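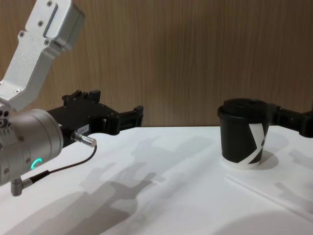
The light stayed green, and the man from Gunholm took that as proof.

"Green means healthy," he said.

I had a scald on my wrist that said otherwise. Twice that morning the right arm had kept hold of a coffee when it should have let go, and the left had pulled regardless. The log showed 149 clean handovers and no faults. Widelano had paid for the log too.

"It's tested to 2,000 cycles."

"With coffee in?"

He looked at his tablet. Water, he thought. Possibly empty cups.

I asked where the stop button was. He said Skorkis were fitting it in November, and would I mind standing a bit further back until then.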